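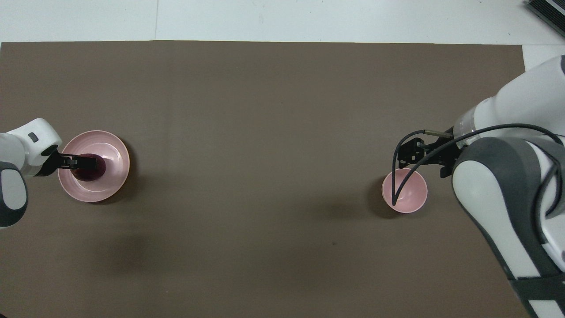 Ingvar Ketilsson
Site support, Ristcombe

Home Tickets Knowledge base Contact

Label printer skipping every second label – goods-in desk

24 Apr 2023
Reported by the goods-in desk. Printer feeds two labels for each one printed, so half the roll is going in the bin. Started after the new stock from Havance was loaded. Test page from the printer menu does the same, so I have left the PC out of it for now.

09:10
Switched off, took the roll out, cleaned the gap sensor with a dry swab. Some glue on the lower guide, wiped off. No change.

09:35
Ran the media calibration twice. First run stopped with a paper error, second finished. Still skips one label in two.

10:20
Measured the new labels. They are 70 mm long. The old ones were 60 mm, and the Lenell driver still has 60 set as the page length. Changed it to 70 on the desk PC and saved it to the printer as well. Calibrated again. Test page now comes out on consecutive labels.

10:45
Printed a batch of 12 from the stock system. First one fine, the rest skipping again. The stock system sends its own page length and overrides the printer. Template 272 is the one in use. I can open it but not save it.

11:30
Asked Ngau for edit rights on the template. In the meantime the desk is printing from the spare PC with the old labels – there were two rolls left in the cupboard.

14:05
Rights came through. Template changed to 70 mm, old copy kept under the same number with "old" on the end. Batch of 12 printed with no blanks. Desk has put the new roll back in.

Still to do: the returns desk uses the same template and still has the short labels loaded. They need the old copy selected before they print anything.

Status: open, waiting on returns desk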